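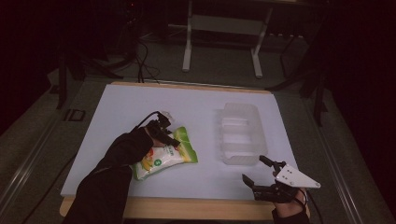

4. Setting Up Items, Containers and Portions

This section applies to the Koteo portion scale with firmware dated 13/05/2023 or later. Complete Section 3 (Leveling and Calibration) before you start. Settings made here are stored in the scale and are kept when the batteries are removed.

4.1 Before you begin

You will need:
the scale, leveled, with the platform fitted
the AC adapter or a fresh set of batteries
each empty container you plan to use for weighing
one full package of each item you want to store

Place the scale on a hard, flat surface. Do not set it on a cutting board with rubber feet, a folded towel or a drawer liner. Keep it away from fans, open windows and heating vents.

Turn the scale on and leave it for the length of the warm-up countdown. The display shows READY when the countdown ends. Readings taken during warm-up can be used for a quick check but cannot be saved.

CAUTION: Maximum load is 2,836 g, including the container. The scale displays OVER when this is exceeded. Remove the load at once. A load left on the platform while OVER is showing can damage the sensor, and this damage is not covered by the warranty.

4.2 Storing a container

The scale subtracts the weight of a stored container automatically. Trays with fixed compartments, bowls, jars and lidded boxes can all be stored. A container and its lid must be stored as one entry if you intend to weigh with the lid on.

1. Clear the platform. Press ZERO. Wait until the display shows 0 and the stable mark (a small circle) appears at the left.
2. Press MENU. Use the arrow keys to select CONTAINER, then press OK.
3. Select NEW and press OK.
4. Place the clean, dry, empty container in the center of the platform.
5. Wait for the stable mark. Press OK. The weight is shown, for example 107 g.
6. Enter a name of up to eight characters. Use the up and down keys to change a character and the right key to move to the next one.
7. Press and hold OK until the scale beeps.

The container is now listed under the name you gave it. To use it, press TARE, select the name, and press OK. The display shows a negative value until the container is on the platform.

NOTE: Containers of the same model may differ slightly in weight. If you own several and need close results, store each one separately and mark it with its name.

NOTE: Do not store a container that has a label you expect to remove. If a label is added or removed later, repeat steps 1 to 7 using the same name. The scale asks REPLACE? Press OK to confirm.

4.3 Storing an item

An item is any food you weigh regularly. Each item has a name, a serving weight and, if you want it, a package weight.

1. Press MENU, select ITEM, and press OK.
2. Select NEW and press OK.
3. Enter a name. Names must be different from each other in the first four characters.
4. Enter the serving weight in grams from the nutrition panel on the package. If the panel gives a volume (cups, tablespoons), use the gram figure printed in parentheses beside it. Do not convert from volume by estimate.
5. Press OK. The display shows PKG?
6. To skip the package weight, press MENU. To store it, go on to 4.4.

Items stored without a package weight can be portioned normally. They do not appear in the REMAINING list described in 4.7.

4.4 Adding the package weight

The package weight lets the scale work out how much is left in an opened pouch, bag or box without emptying it. Two values are needed: the full weight and the empty weight.

1. With PKG? on the display, place the unopened package flat on the platform. No part of it may touch the table or the housing.
2. Wait for the stable mark and press OK. The display shows FULL followed by the weight.
3. Enter the net weight printed on the package. The scale subtracts it from the full weight and shows the result as EMPTY.
4. Check that the EMPTY value is reasonable. For a flexible pouch it is normally a few grams. For a glass jar it may be larger than the net weight.
5. Press and hold OK until the scale beeps.

If the EMPTY value is zero or negative, the scale shows CHECK and does not save. Confirm that you entered the net weight and not the weight of a multipack. Manufacturers are allowed some variation in fill, and with light packaging this can produce a negative result. In that case, empty the package, weigh it, and enter the value by hand under ITEM, EDIT, EMPTY.

Flexible packages that hang over the edge of the platform give low readings. Stand them upright in a stored container, or use the wide platform (sold separately).

4.5 Portioning into a tray with compartments

Use this procedure to fill several compartments of one tray without removing it from the scale.

1. Press TARE and select the tray from the container list.
2. Place the tray in the center of the platform. The display shows 0. If it shows any other value after the stable mark appears, the wrong container has been selected or the tray is not empty.
3. Press PORTION. Select the item for the first compartment and press OK.
4. Add the item. The bar at the bottom of the display fills as the serving weight is approached. One beep sounds near the target and a double beep sounds at the target.
5. Press NEXT. The display returns to 0 and the first weight is held in memory.
6. Select the next item and repeat steps 4 and 5.
7. After the last compartment, press END. The display shows the total for the tray.
8. Press OK to save the tray as a record, or MENU to discard it.

Removing food after NEXT has been pressed produces a negative reading for the current compartment. Put the food back, press BACK, and make the correction in the compartment it belongs to.

Do not lift the tray before pressing END. If it is lifted, the scale shows HOLD for 30 seconds. Put the tray back within this time to continue. After that, the portions entered so far are saved as a partial record marked P.

CAUTION: Liquids should be added to the tray last and in small amounts. Liquid that runs under the platform must be wiped up before the next reading. See Section 7, Cleaning.

4.6 Adjusting the target beep

The distance between the first beep and the target can be set to match the food. Choose a wide setting for items that pour quickly, such as rice or small crackers, and a narrow setting for items added by hand.

1. Press MENU, select SOUND, and press OK.
2. Select ALERT.
3. Choose WIDE, MEDIUM, NARROW or OFF.
4. Press OK, then MENU to leave.

The factory setting is MEDIUM. The double beep at the target cannot be turned off separately. To silence all sounds, select SOUND, MUTE.

4.7 Checking what is left in a package

1. Clear the platform and press ZERO.
2. Press LEFT. The display shows the REMAINING list.
3. Select the item and press OK.
4. Place the opened package on the platform, with its clip if one was included in the stored weight.
5. Read the result. Press the right key to switch between grams and servings.

Servings are rounded down to the nearest half. A clip, rubber band or inner tray that was not present when the package was stored will be counted as food. Either remove it or add its weight under ITEM, EDIT, EMPTY.

4.8 Records

The scale holds 3,413 records. Each saved tray counts as one record, whatever the number of compartments. When the memory is nearly full, the display shows MEM at power-on. New records then replace the oldest ones unless LOCK has been selected.

To view a record:
1. Press MENU, select RECORD, and press OK.
2. Scroll to the record. The newest is shown first.
3. Press OK to see each compartment in the order it was filled.

To erase all records, select RECORD, CLEAR, and hold OK for five seconds. Items and containers are not affected. Erased records cannot be restored.

Records can be copied to a computer with the supplied cable and the Britonach transfer program. Refer to Section 6. Do not disconnect the cable while the arrows on the display are moving.

4.9 Problems during set-up

Stable mark does not appear
Check for air movement and vibration. Check that the platform is seated on all four posts. If a refrigerator or dishwasher is running against the same counter, move the scale to another surface.

Container name is not in the list
OK was released before the beep and the entry was not saved. Repeat 4.2.

Reading drifts slowly upward or downward
The scale or the load is not at room temperature. Food straight from the freezer collects moisture from the air and will gain weight on the platform. Take the reading as soon as the stable mark appears.

Tray reads a few grams with nothing in it
The tray is wet or has residue in the corners of the compartments. Wash and dry it fully, including the underside. If the reading remains, store the tray again.

Display shows E2
The load was placed before ZERO was complete. Clear the platform, turn the scale off, wait, and turn it on again.

Display shows E5
Calibration has been lost. Return to Section 3. If E5 appears again after calibration, do not use the scale, and contact the dealer.

Item name is refused
The first four characters match an existing item. Change one of them. Spaces count as characters.

Continue with Section 5, Daily Totals.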